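Kalberg Goes to Work: Building a Small Exhibition from a Factory Town's Papers
Project report by Tsz-kin Yu, Public History practicum

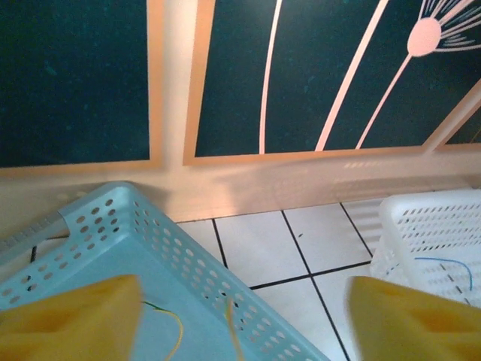

What was the exhibition about?
It was about everyday work in Kalberg between the two world wars, told through the records of the Brestora glove factory and the people who were on its payroll.

I came into this project thinking I would spend most of the semester writing labels. I spent most of it reading wage books, and I loved it! The Balaskas Collection holds more than 200 items from the factory (ledgers, pattern cards, letters, a few very battered order books), and when I started in September there was only a typed list to go by. My first job was to turn that list into something a curator could use.

From the full list I picked 53 objects for a first layout. That was far too many for one room with two wall cases, and my supervisor told me so right away. We cut the letters hardest, because visitors have to stand and read them, and kept nearly all the pattern cards. The cards are gorgeous up close. Some still have cutters' notes in pencil along the margin, including one that just says "ask Anna."

The section I'm proudest of covers the 1931 strike. The company's own account and the strikers' leaflet disagree on almost everything, even on which gate was blocked, so I put them side by side with one short label and let people compare. I rewrote that label eleven times. The final version is 102 words, still a bit over the limit we set, but every attempt to trim it made one side sound more right than the other.

Cataloging was done in Skurnex, the database our department uses. It took me a while to get along with it. Dates are the weak spot: it wants a single year, and many of these papers only say something like "spring order." I ended up using the notes field for those and adding a search term so they can be found again.

If I had another semester I would record interviews with families in Kalberg. Two people contacted us after the opening about grandparents who worked in the sewing room, and one has a box of pay slips she is willing to have scanned. Her contact details are in the project folder, along with the object list and all the label drafts.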